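## 4. The planner, and what we had to do to it

I should say at the start of this section that the planner is the part of the system I was least keen to write. Joonas Ruotsalainen had a perfectly good sampling-based planner running before I joined, and my first few weeks were spent trying not to touch it. By June I had touched nearly all of it. What follows is an account of where it ended up, with a fair amount on how it got there, as I think the wrong turnings are useful to anyone building something similar.

### 4.1 Splitting the task into small promises

Our task language, Clikska, is a thin layer on top of the simulator. A task is written as a list of what we call promises: short statements about where an object should be by the end of a step, such as "roll on lid" or "shoe clear of lid". Each promise carries a region, a tolerance and a list of things the arm is allowed to touch while keeping it. The planner never sees the whole task. It gets one promise at a time, together with the current state of the world, and has to come back with either a joint trajectory or a reason for giving up.

That last bit – the reason for giving up – took far more work than the trajectories did. In the first version the planner just returned "failed", and Ulla Ekström, who was writing the layer above, had nothing to go on. Was the goal out of reach? Was something in the way? Had it simply run out of time? She ended up guessing from how long the call had taken, and I felt a bit guilty when I found that in her code. The planner now returns one of these:

- `unreachable`: no arm pose was found for the goal, even with every loose object taken away
- `blocked_by`: poses exist, but they all hit something, and here is the list of what they hit
- `no_path`: both ends are fine and the search between them came up empty
- `timeout`: we stopped looking

The second of these does most of the heavy lifting. If the list holds a single loose object, the layer above can add a promise to shift it and try again. If it holds a wall, there's no point.

### 4.2 The bathroom set

We tested on several rooms, but the bathroom is the one I'll talk about, as it broke things most often. The arm stands on a fixed pedestal close to the toilet, and the lid of the tank serves as a shelf. Several of our promises are about putting things on that lid, lifting them off it or moving them along it. It is narrow, it has a wall beside it and another behind, and anything already sitting there eats into the space for the next thing. Ville Rantala built the set and I have accused him more than once of enjoying himself.

We generated 971 starting layouts by varying where the loose objects stood and how they were turned. After throwing out the ones where objects overlapped or had fallen off before the arm moved, 700 were left, and all the results in this section are on those. Figure 3 is from one of them. 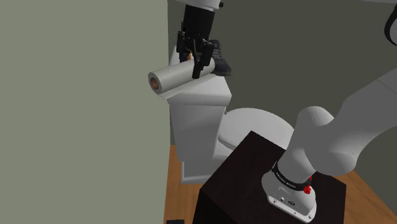
**Figure 3.** The gripper closed on the toilet roll, just above the tank lid, with a dark shoe on the lid behind the fingers.

The case in Figure 3 is a good one for explaining what goes wrong, so let me stay with it. The roll is being held from above, nearer one end than the other, and it sticks out a good way to one side of the fingers. To the planner, a held object is part of the arm: it has to be added to the collision model the moment the fingers close and taken away the moment they open. Get the timing wrong by a single control step and you have either a roll that collides with the hand holding it, or a roll that passes cheerfully through a shoe.

We had both. The first showed up as a wall of `no_path` results that made no sense, and I spent two days tuning the sampler before Manolis Sarantis asked me to plot the start state on its own. The start state was in collision. Every search was dead before it began, and my planner was too polite to say so. We now check the start state first and raise a proper error if it's bad, and I'd urge anybody writing one of these to do that on day one.

The second was sneakier. Trajectories looked fine, promises were marked as kept, and then the physics would fling something across the room on playback. The roll's collision shape was being attached at the pose it had *before* the grasp, so if the fingers nudged it while closing, the planner's idea of the roll and the simulator's idea of the roll drifted apart. The fix was to read the pose back once the contact forces had settled and attach it there.

### 4.3 Padding

Every planner of this kind pads its obstacles a little, and choosing the padding is usually treated as a matter of taste. On the tank lid it isn't. With the padding Joonas had used for tabletop work, the free space between two objects on the lid often vanished altogether, and the planner would report `blocked_by` for goals that any of us could see were fine. With no padding at all, we got paths that grazed everything in sight.

What we settled on is padding that shrinks near the goal. Far from the goal region the obstacles are fat and the arm keeps its distance. Over the last stretch the padding drops steadily, down to a small floor value at the goal itself, and the speed limit drops with it. This is a simple idea and I'm sure we aren't the first to have it – Tapio Hyvönen says he saw something like it in a welding cell years ago – but it made more difference than any change to the search. Of the 700 layouts, 623 now finish with every promise kept. Before the change, the same code on the same layouts managed well under half of that, though I'm wary of quoting the old number too firmly, as we fixed a few unrelated bugs in the same fortnight.

There is a cost. Shrinking padding means a state can be valid at one point along a path and invalid at another, so collision results can't be cached by joint pose alone. We cache by pose and padding band, with a handful of bands, and accept that the cache is bigger and less often right. 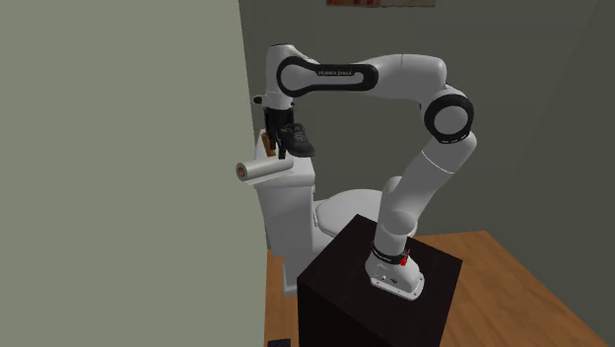
Shoes deserve a few words of their own. A roll is close to a cylinder, so a wrong guess about its rotation along the long axis costs you nothing. A shoe has a toe and a heel, it's taller at one end, and the sole is seldom level once it has been picked up. Our first collision shape for it was a box, which was safe and far too big. The second was a convex hull, which filled in the opening and the dip above the laces but otherwise did all right. We tried breaking the mesh down into lots of small convex pieces as well. It was more accurate and it slowed the collision checks so much that we lost more layouts to `timeout` than we gained from the better fit, so the hull stayed.

The tilt matters most at the moment of setting down. If the planner brings the hand to a textbook vertical pose and the sole is at an angle, one end lands well before the other and the shoe rocks or skids as the fingers open. We therefore measure the tilt of the held object after lifting and turn the wrist to cancel it during the final approach, provided the corrected pose is still clear of the wall. Where it isn't, we correct as far as we can and take our chances. I'd have liked something cleverer there.

### 4.4 What still fails

I went through the failed layouts by hand with Ulla, over several long afternoons and a lot of coffee. By far the biggest group, 58 of them, came down to the same thing: the planner correctly said `blocked_by`, the layer above correctly asked for the blocking object to be moved, and the new spot it chose for that object then blocked something else later in the list. Each step was sensible taken alone. The promises are handed over one at a time, so the planner has no way of knowing that the nice clear patch on the left of the lid is wanted two steps further on.

The obvious cure is to let the planner peek ahead. We tried a mild form of it, in which regions named in later promises are marked as expensive for parking things. It helped on the layouts we looked at first and then made others worse, mainly where the expensive patch was the only patch. Bhatia, our replay tool, was a great help in seeing this: it lets you load two runs of the same layout and step through them together until they part ways, and in nearly every case the parting came at the first parking decision. I've left the option in the code, switched off.

The remaining failures are a mixed bag. A few are grasps that slipped during the lift, which I'd class as a gripper model problem, and we come back to those in Section 6. A few are searches that ran out of time with the elbow on the wrong side, where the arm would have had to fold back over its own base to get round. Restarting with a different seed cures most of those, so they could fairly be called bad luck, but we allowed no restarts in the runs reported and I've counted them as failures.

One last practical note for people who want to run this. The planner and the simulator must agree on joint limits, and ours didn't for quite some time, as Ena (the shared config loader we took over from the Jarnance project) rounded them to two decimal places. The difference is tiny. It was still enough for the planner to hand over poses that the simulator quietly clipped, which showed up as a hand that stopped a whisker short of where it should have been. The loader in our release keeps full precision, and the test suite now compares the two sets of limits before anything moves.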